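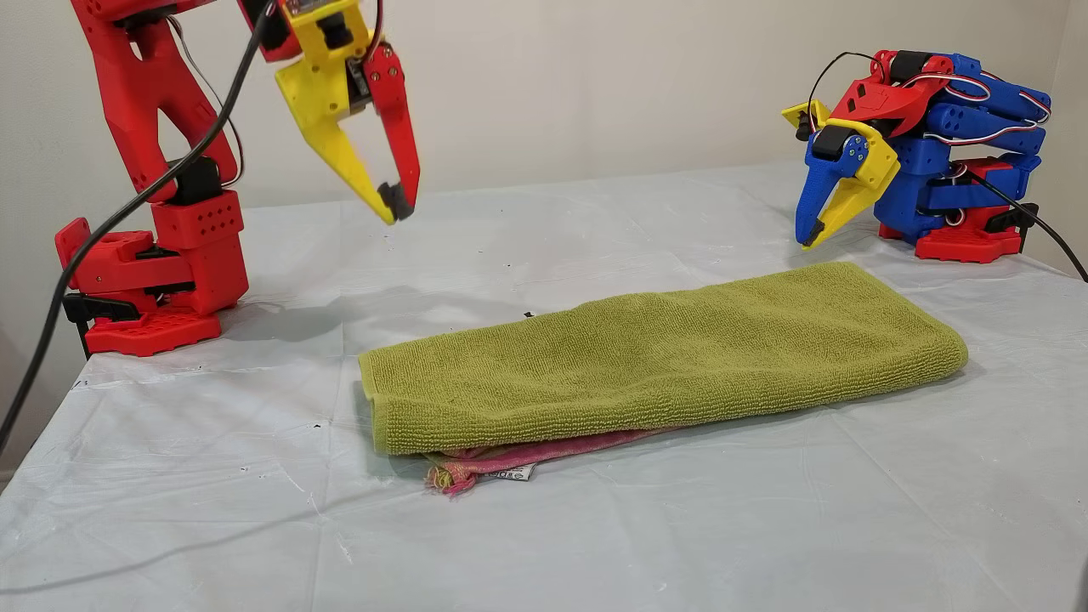
Both arms and the olive towel on the table sheet, gripper pad comparison, 3rd January

Minutes, gripper and pads meeting

Present: Joon-young Kwak, Laurinda Quintela, the two people from Barredo whose names I'll add once I can read my own handwriting, and me taking notes (sorry in advance, I type the way I talk).

Last meeting's minutes
Everybody was fine with them except Laurinda, who wanted it noted that she never agreed to do the controller write-up alone. Noted! Joon-young is down for half of it now.

Pads
We started here and stayed here far too long. The question on the table is still whether we keep the foam pads we have on the fingers or move to the ribbed rubber ones Trulteck sent over. Joon-young ran the towel fold 19 times on the foam before the meeting and logged two drops, both on the second pinch, where the arm goes back in to pick up the far edge. He thinks that's good enough to build on. Laurinda says two drops with a thick towel tells her very little about a thin one, and she'd like to see a dish cloth before she signs anything. I'm with Laurinda on this, and said so, and then we went around it again.

The Barredo folks asked if the drops could be the fingers flexing and have nothing to do with the pads at all. Joon-young hadn't checked. He's going to mark the finger tips with a paint pen and watch for them spreading under load. He also wants to try the Trulteck pads on one side only, foam on the other — I have no idea if that's a smart test, but it's cheap and he's keen.
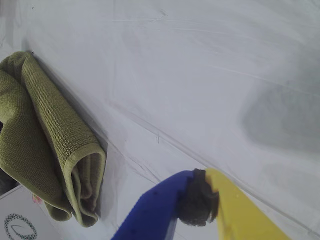 My own item was the wrist camera, and I'd been saving it up. I want us to decide where it sits before we collect another batch, because every time we nudge it we end up throwing out the older recordings. The view we get now has the blue and yellow fingers coming up from the bottom edge with the towel over on the left, and I like having both fingers in there the whole time. What I don't like is that big soft shadow across the right half of the sheet. Joon-young's vision code treats dark patches as a possible cloth edge, so a shadow like that is asking for trouble. Laurinda suggested a second lamp, lower down. The Barredo people have a diffuser they aren't using and offered to bring it. Yes please!

We agreed to leave the camera mounts alone until the diffuser is in, then look at tilt. I argued for five degrees more toward the fingertips. Joon-young would take less. We'll try mine first (I won the coin toss, so it's going in the minutes).

Controllers
Laurinda has had the Mondden board on her bench and the Skumton board on the arms, and she gave us her impressions so far. The Mondden one is nicer to set up and the menus make sense. The Skumton one is a pain to set up, but she finds it smoother at slow speeds, and slow speeds are where we live with cloth. She doesn't want to call it yet, as the two have never run the same job. Joon-young asked for the same towel, the same starting fold and the same pads on both, and she said that was the plan all along, thank you very much.

We got a little off track into how hard the fingers should squeeze. Right now the close command goes to a fixed position and we let the foam take up whatever is left over.
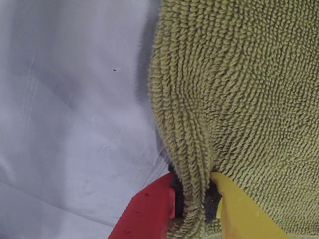 Laurinda would much sooner close until the motor current climbs and then stop, so the grip adjusts itself to whatever's in there. That should carry over from terry to thin cotton without anyone retuning it. Joon-young likes the idea, but he worries the current reading is noisy on these little servos, and he'd want some filtering, and filtering means delay, and off we went. In the end we said she'll write it up as an option and we'll test it on both boards.

Barredo asked how soon they could have something to show their own people. I said September for a proper write-up and sooner for a short clip. They seemed happy enough with that.

Actions
Joon-young: paint pen marks on the finger tips, mixed pad test, his half of the controller write-up.
Laurinda: dish cloth runs, current-based grip option, same job on both boards.
Barredo: bring the diffuser.
Me: camera tilt, once the light is sorted. Also a new table sheet, the creases are getting on my nerves.

Next meeting is the same place, and Laurinda has asked that we do controllers first this time.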